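Last updated: Wednesday
2 min read

Spool Season at Riltcombe

Every May the workshop at Riltcombe remembers that it owns yellow filament, and every May the filament has come off its spool. Noreen Rind blames the spool. Areti Karras blames whoever used it last, and has a name in mind, but this is a family newsletter.

So the tidy-up is on again. The system, such as it is, runs to two shallow bins on the floor, one teal and one yellow, and a wire rack in the corner for anything that deserves a shelf. Teal is for lengths worth winding back. Yellow is for scrap. The filament has not read the labels, partly for want of labels.

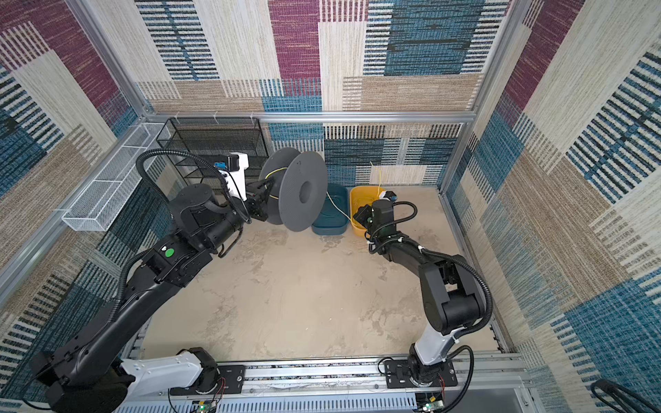 Gray spool, yellow filament, and a strand with a foot in both bins.

Lefteris Drakos wants it noted that a full spool holds 400 meters and that he would like most of them back. He also asks that you tuck the loose end through a hole in the flange before you walk away. It takes 10 seconds. He has asked before, at greater length.

The long white wire basket on the left wall is still available to anyone with something long and white-basket-shaped to put in it. Silvia Sýkora suggested rulers. Rulers were promised.

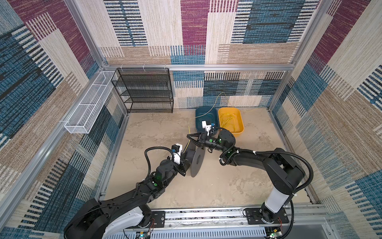 Teal tub, yellow tub, and the tangle in the yellow one.

Anyone with a spare hour and good fingernails should see Noreen before lunch. Bring your own scissors, as ours are presumably in a bin.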